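Handheld grippers take shape at Pokdale shared workshop

02/12/2023

The members' workshop at Pokdale has a robot project on its hands, and it is a good one. A group of hobbyists there is building a set of handheld grippers, tools you squeeze and carry around yourself, that are meant to teach a robot arm how to pick things up.

The project goes by the name Nullura. It started in April as a pile of sketches and a dead motor, and it now takes up a good share of every Saturday at the shop. Members pay for parts out of their own pockets, and the running total stands at $1,352, most of it for cable, bearings and the rubber that goes on the jaws. A kit with the same general idea was quoted to them at $3,390, so they went home and started drawing their own.

The jaws have eaten up the most time by far. The first ones were hard plastic and dropped nearly everything smooth. The group went through 12 versions before settling on a soft pad with a mesh face, and the difference is wonderful to feel in the hand! A plastic egg, a marker cap, a folded sock (somebody always brings a sock) all stay put now, and the squeeze takes very little effort.

Cables are the current headache. Each tool needs its own run back to a power supply or a pack, and a lead that hangs wrong will tug at the wrist just when a person is trying to hold steady. Szabo, the small machine shop two doors down, has offered to cut a bracket that holds the plug in place. A first batch is due before the holidays, and spare ones will go to anybody in the shop who wants to try a build of their own.

Software comes after that. Members hope to have the arm copying simple moves by spring, starting with stacking cups, and then clearing a table. The drawings will be posted on Flevodau, the parts-sharing board many local builders already use, with a full list of screws and sizes.

Work on the build takes in both the grippers and the gear worn along with them.

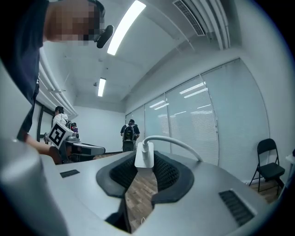
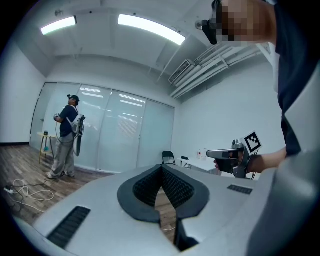

One reader of the Flevodau board wrote in to ask whether the pads could be bought ready made, having tried bicycle tube and found it went sticky after 2 weeks. The mesh sounds like the answer, the reader added, and a cutting pattern for it would be more welcome than the rest of the drawings put together.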